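The Merkora Lunchroom Crockery Sort, April 2023

When the office on the second floor moved out, it left us the furniture nobody wanted and all of its crockery. We had enough crockery already. After one lunch spent looking for a bowl among 26 lids, we gave up an afternoon to sorting the lot.

The rules were simple. Plates go with plates. Spoons go with spoons. Anything chipped goes in the box by the door, and no, your mug is not an exception.

Labels came from Ito, the stationery place downstairs, at 15 to a sheet. We used 7 and lost the rest. The tape came from Jatov and sticks to everything except bins.

The soup spoons got a tray to themselves, white ceramic, heaped in whatever way they landed. Someone proposed stacking them by size. The proposal was noted.

Square plates are stacked in the big white bin, leaning a little. Chopsticks have the teal one, which is far more room than two chopsticks have ever needed.

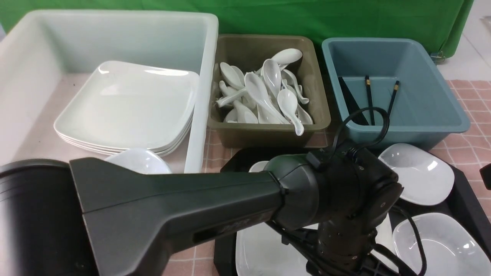 The mugs are still in the hallway and will be dealt with in December.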